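Section 2. Arranging the stems

The Umbridge kit leaflet says a full arrangement takes no skill. Treat that as sales copy. Artificial stems hold whatever bend they were packed with, and most of them come out of the box facing the same way.

1. Take the stems out of the sleeve and lay them flat on the table, heads together. Don't stand them straight in a vase to "see how they look."

2. Sort by length before color. The Trarnow color chart suggests the opposite, and you end up with short stems sunk below the rim.

3. Put the thin stems in the narrow-necked vase. Two or three are plenty. The neck will hold them at a lean, whatever the leaflet promises about upright display.

4. Put the tulips in the short vase, leaves included. Push the whole bunch in at once and then spread the leaves by hand.

CAUTION: Cut stems have wire ends. Cover them before they go into glass.

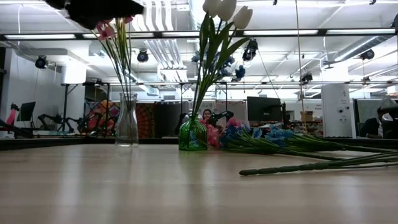
Do the vases need water?

Artificial stems don't drink, so leave the vases dry. Water adds weight at the bottom, but it also leaves a line on clear glass and can rust the wire.

5. Bend each stem a little at a time, starting low. A sharp bend near the head stays visible for good.

6. Add pink or blue stems from the loose bundle only if there is a real gap. Filling the vase because stems are left over is how arrangements get top-heavy.

NOTE: Koller sells a 200 g bag of glass pebbles as a "stabilizer." It may help a tall vase. We were not convinced it did much for a short one.

7. Step back and look from sitting height, then turn the vase before you move any more stems.

Spare stems go back in the sleeve, flat. Replacement tulips are listed under part 817.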